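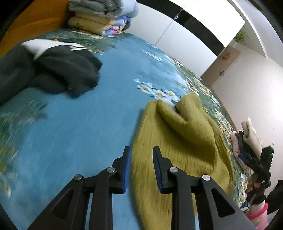
Gönül Avcı wanted to know, before we had even opened the box, whether the hours she spent teaching a machine to fold would come out of her regular hours or be added to them. It was a very good question, and I'm a little ashamed that we didn't have the answer ready for her. So if you run a housekeeping crew and you're thinking about bringing in a folding arm, please let me start you off there, well before any of the technical bits.

How to prepare your housekeeping crew for a folding robot

We look after furnished rentals in and near Wermont, 226 beds in all when the season is full, and in April we signed up for Steludero, which is the folding system our laundry room now uses for the simpler pieces. It learns from people doing the work with hand-held grippers, one in each hand, and the people in our case were our own housekeepers. What follows is the way I'd do it if I were starting over (and I do wish I could start over, at least for the first couple of weeks!).

Step 1. Settle the pay and the hours in writing

Teaching time is work time. Put it on the schedule as its own line, with its own name, and give the rooms that person would have cleaned to somebody else for that shift. We tried squeezing it in between check-outs and everyone was cross by lunch, me included. Write down as well what happens to the folding hours once the machine takes a share of them. We moved ours to mending, deep cleaning and the linen inventory, and we said so on paper before anyone picked up a gripper.

Step 2. Ask before you choose people

Some of your best folders will not want to do this, and that's fine. A person who has folded sweaters by feel for years may find it maddening to do it with two fingers on each side and no fingertips at all. Others take to it right away. Let people try it for one shift and say no afterward without having to explain themselves.

Step 3. Set up on a bed you'd really work on

Our first setup was a bare table in the back of the laundry, very tidy, and it taught us very little about the rooms. A made-up bed with a patterned spread on it is closer to the job. Leave the extra blankets and the odd pile of clothes where they would normally be. You want enough space on both sides for a person to lean in, and a clear path for the cables so they don't drag across the bed. Check the height too, and keep the sessions short. Leaning over a mattress is hard on the back, and our housekeepers know that better than I do.

Step 4. Begin with the easy fabrics, then stay there longer than you'd like

Hand towels first, then pillowcases, then T-shirts. Fuzzy knits and fleece come last. They catch, they stretch, and the near edge is surprisingly hard to find when all you have is a rubber pad to find it with. We kept each session to 12 pieces and then changed hands, or took a break, or had tea.

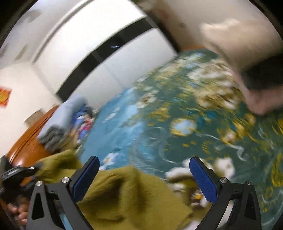

Go slowly on the pick-up in particular. Close the fingers on a single fold, lift it clear, wait a moment, and only then bring the second gripper in. When a fold goes wrong, shake the piece out and begin again from a heap. Our crew were used to rescuing a bad fold with a quick flick of the wrist, and it took some patience (and some laughing) to stop doing that.

Step 5. Keep a notebook, and let the crew write in it

By the end of the first stretch we had 1068 saved folds, and 237 more that the housekeepers themselves had marked as not good enough to keep. I had assumed a supervisor would do the sorting. The housekeepers were much stricter than I would have been, and they disagreed with each other about sleeves in a way that led us to write our first proper folding guide. New hires get it now.

Step 6. Plan for the week it goes live

Have two people on the folding line that week, even if the machine only does towels. One feeds it and one checks the stack. Agree on who is allowed to press stop; our answer was everyone. Keep the old folding table where it was. We still use ours every day for fitted sheets, which the arm doesn't touch, and for anything a guest has left behind.

If your crew is smaller than ours, you can fold steps 3 and 4 into a single week, but leave step 1 by itself and give people a few days to read it over before they sign.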